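Clarkley Evening Program
Home Workspaces, Unit 3: Cords, Cables and the Power Strip
Handout to keep. Bring it with you to the practice session.

Welcome back! Last time we cleared surfaces and this time we get to my favorite part of any desk, the cord. I know how that sounds. But a good cord layout changes how a table feels to work at, and you can do it in an evening with things you already have in a drawer.

We start with one power strip on one clear surface, and we don't add anything else until the strip has found its place. 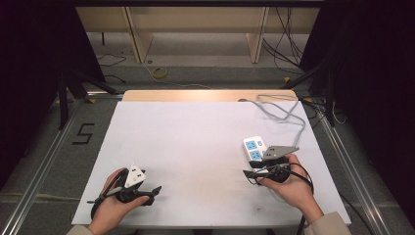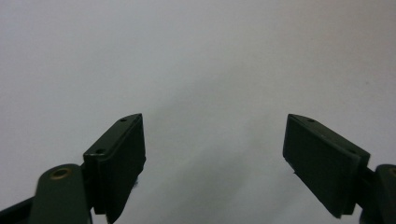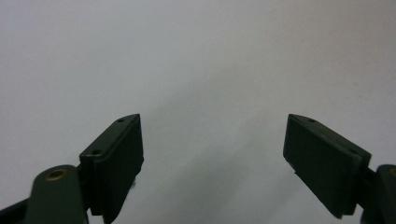
Terms we will use

Strip: the whole block of outlets, with its own cord.
Feed: the cord that runs from the strip to the wall.
Tail: any cord that runs from a device to the strip.
Slack: the extra length in a feed or a tail. You want a little of it. You do not want a nest.
Landing spot: the place where the strip lives for good.

1. Clear first, then look

Take everything off the table, including the lamp you think is fine where it is. Unplug the strip at the wall before you touch the tails. Wipe the surface with a barely damp cloth and let it dry completely, and use a dry cloth on the strip itself. Then sit down in your usual chair and put your hands where they normally rest. That patch of table belongs to your hands, and no cord should cross it.

Several of you asked in November whether a board or desk mat on top of the table is a good idea. Yes, I love them! A pale one is wonderful for this exercise. Every cord stands out against it, and you can try six layouts in the time it takes to argue about one. Smudges show up on it too, so keep that cloth handy.

2. Choosing the landing spot

Try the strip in at least three positions before you settle. Lay it lengthwise along the back, then turn it so that it points away from you, then try it off to one side. For each position ask:

Can I reach the switch without stretching over something?
Does a bulky plug cover the outlet next to it?
Where does the feed leave the table, and does anyone walk there?
If I spill my coffee, where does it go?

The coffee question usually decides it. Move the strip to the side away from your cup, or get it off the work surface altogether and onto a shelf or a mount made for the job.

3. Running the feed

Lay the feed out in loose curves first and walk it to the edge of the table. Look at how it wants to bend. Cords remember how they were packed, and one that has lived in a tight coil will fight you for a day or two. Give it a while lying open and it gets much easier to handle.

No sharp corners, no knots, nothing heavy parked on top. Never run the feed under a rug. If the cord feels warm in use, or the jacket is cracked, the strip is finished and should be replaced. Don't tape it up.

My own desk at home has a feed of 174 centimeters, and I was sure that was too short until I moved the strip to the other side of the table. It reached with slack to spare. Please try moving things before you buy things, and never plug one strip into another to gain length.

4. Adding the tails

Add devices one at a time, starting with whatever you use every day. Label both ends of each tail. Masking tape and a pencil will do, though the Korinico fabric tabs in the class kit are very pleasant to write on. Fold spare length into a wide loop and close it with a soft tie. If you have to tug to get the tie shut, the loop is too tight.

Leave one outlet open if you can. There is always a visiting phone charger.

Check the rating printed on your own strip and add up what you plan to plug in. The worksheet has a sample desk that comes to 758 watts, and we will go through the addition together. Space heaters and kettles go straight into the wall and stay out of the sum.

5. At home before the practice session

Do steps 1 and 2 on a real table. Draw your final layout from above, with the strip as a rectangle and each cord as a line. Stick figures and wobbly lines are welcome. Read pages 3 to 17 of the Stestum course packet, and skip the section on floor boxes unless your office has them.

Parri cable trays will be on the side bench for you to try out, in both widths. Bring a tape measure, your drawing, and the most hopelessly tangled cord you own. We're going to have a great time with those.

Handout revised 13 February 2021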